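Working to the Gisley code

Most workshops that hand small sorting tasks to a robot arm have, until recently, written their own rules. The Gisley code, in force at member sites since April, replaces these with 12 clauses on the handling of cloths, trays and other soft or light goods.

Clause 3 has drawn the most comment. It requires that a tray keep one fixed place on the bench for the length of a shift, and that the surface between tray and gripper be kept clear. Mwende Ogola, who led the drafting at Flirkidine, regards it as the heart of the text. "A rule about the bench is a rule people can check before they start," she said.

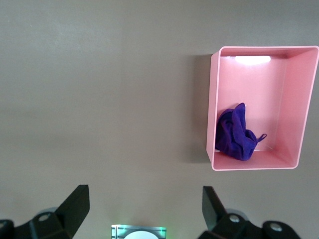
Who may restart an arm after a stop?

Only the person who signed for the shift, and only once the cause of the stop has been entered in the log.

Logs are to be kept on paper as well as on file, a point on which the Tang workshop objected at length. Its manager, Rogério Paiva, submitted 238 entries from a single season and argued that the paper copies had never been consulted. The clause was kept — though sites may now apply for an exemption, to be reviewed yearly.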